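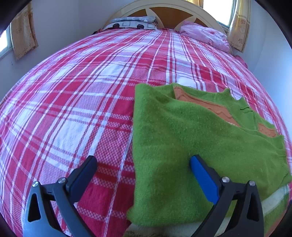 Fold knitwear the way you fold a towel and you will be pressing it again by lunchtime, one reader wrote to us after the winter laundry pages. The complaint is a fair one. A towel has straight edges and a single thickness throughout. A sweater has ribbing, seams and sleeves, and each of these stacks up at a different height once the garment is doubled over.

The bed remains the best folding surface in most homes. It is wide enough to take a garment at full spread, and a woven blanket holds the knit in place while the sleeves are brought across. A plaid blanket, such as the red, pink and white one shown here, has a further use: its bands serve as a guide line. Set the side of the sweater parallel to a band and any drift in the fold shows at once.

Work on the garment face down. Smooth it from the centre outwards with a flat hand, without pulling on the ribbing. Bring one side in by a third and lay the sleeve down the back, then repeat on the other side. The long edge should now be close to straight. Green knit with a soft, napped surface shows shallow dips as darker patches, and these can be eased out by hand before the next fold.

Knits in more than one colour need a little more attention. Where green meets orange-brown or cream, the change of yarn or stitch may alter the thickness, and raised ridges should not be creased across their length if it can be avoided. Move the fold 2 cm up or down and check again.

Storage comes next. Boiko lists its shallow drawer insert at 30 cm wide, and a sweater folded in thirds will normally fit with the ribbing tucked underneath. The Gonano shelf divider is taller and suits stacks, although heavy knits at the bottom will flatten. We left a stack between Gonano dividers for 48 days and found firm creases in the lowest garment only. The Rikusent zip bag keeps dust off but takes up more room than either.

Sweaters put away until November should be washed first and dried flat. Hanging is not advised for any of them – the shoulders stretch under the weight of the body. Refold once during the summer, on different lines.

Brevix Home, features desk
27 July 2024
Last updated: same day, drawer width corrected

Related items
Washing wool at 30 degrees
Blankets: which weave for which bed
Drawer inserts compared
Removing pilling from soft knits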